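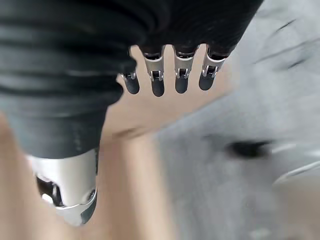 The robot hand, sleeve on, silver knuckles showing.

Stop re-teaching. Look at the sleeve first.

That's my whole argument and I'll make it fast, I've got a cell to put back together before the afternoon people want it. Every time a hand starts missing its grasp somebody opens the teach screen and shifts the points. Two millimeters left. Bit lower. Runs fine for an hour, then it's off again, and now you have a bad hand AND a bad program. I did it myself for most of June. Wrote up 231 corrections on one machine at Udesthorpe and I'd say the great majority of them were me chasing a black sleeve that had crept down toward the finger joints and was rubbing.

Ribbed covers creep. They fold, the folds stack up, the thumb especially. Push it back, check the pins, check the tips are seated, wipe the metal, close the hand and open it up to 80 times with nothing in it. Listen. Then decide if you've got a programming problem. Usualy you don't.

Mwanahawa Muli disagrees with me on this, strongly, and she has run the Shirima cells longer than I've run anything. Her view is you re-teach a little every shift because everything drifts, floors, carts, fixtures, and a hand is just one more thing. Fair. But drift in the room you can measure from the room. Drift in the hand follows the hand wherever it goes. Put it on a different job, same miss, same direction. Takes ten minutes to find out and people won't spend the ten minutes. 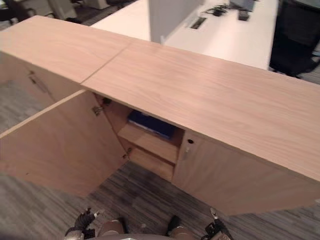 My other complaint is where we do the checking. Everybody proves a hand out on a test block on a bench, nice and square, and signs the sheet. I want it proved on furniture. A plain office credenza will do, door swung open on its two hinges, a shelf back in the shadow, one slim vertical handle on the door next to it. A handle like that shows you a fingertip out of line far sooner than a block ever will. Both hands out in front, go in at an angle, don't give it the easy approach.

Koden's checklist has 620 lines in it and the cover gets one. One! Near the end, after the labels. I'd move it to the top and throw out half of whats under it, starting with the daily re-zero, which hides the very thing you're looking for.

Anyway. Sleeve, pins, tips, then the handle. Leave the teach screen alone until you've done all four and written down what you found.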